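Clollville Readers' Circle
Minutes of the February meeting

The meeting came to order a little after seven, once the kettle had been dealt with and everyone had a chair. Rigoberto Nina led, and Beat Lehner took these notes, so please send any corrections to him and he will put them right with pleasure.

Last month's minutes were read aloud and accepted with one change: the novel passed over for January was set in Lisbon and should not have been put down as set in Madrid.

Book of the month
We talked for most of the evening about The Ponska Letter, the long spy novel Rigoberto chose for us, and what a good talk it was. The book runs to 451 pages, and several members confessed to having stayed up far too late with the second half. It follows a young translator at a trade mission who is asked to carry one sealed letter across a border and spends the rest of her life paying for it. Most of us loved the early chapters with her grandmother, and a number of us would gladly have read a whole book about the grandmother alone.

Opinion was split on Kälin, the handler. Rigoberto found him the truest person in the story, tired and decent and always a day behind. Beat thought he talked too much like a man who knew he was in a novel — and read us the speech on page 266 to make his point, which got a good laugh and changed a few minds.

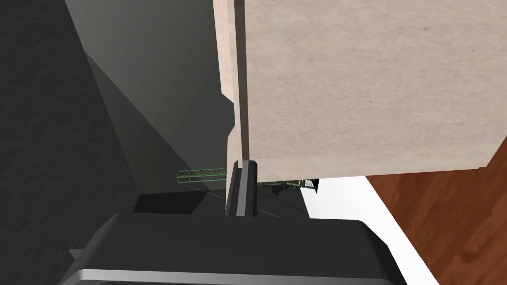
Beige surface with fine speckles, seen close up.

There was also some back and forth over the ending. Those who wanted to know whether the letter was ever opened were cross, and those who didn't were rather pleased with themselves. We agreed to leave it there, as the cookies had come out.

Next choices
Two titles were put forward for the spring. Skakow, a family story that begins in a border town just after a war, was chosen for next month by a show of hands. The other, a collection of linked short stories about embassy wives, will be held over and has plenty of friends, so nobody should give away their copy.

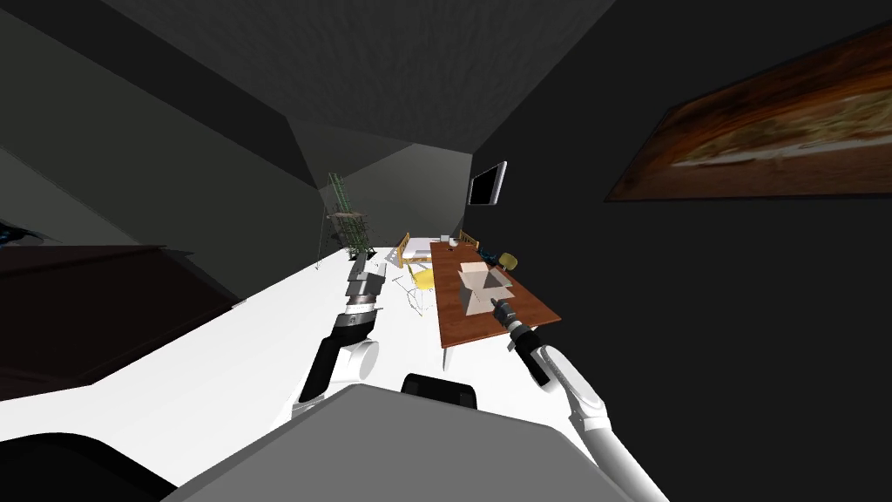 Cardboard box with open flaps, on a brown wooden table.

Other business
Beat will ask the library whether it can lend us extra copies of Skakow. Members who would like large print should let him know soon. Rigoberto asked that we each bring one passage to read out next time, a short one if possible — he looked at Beat while saying so, and Beat has recorded it faithfully.

The meeting closed at nine, with warm thanks to all who stayed to wash cups.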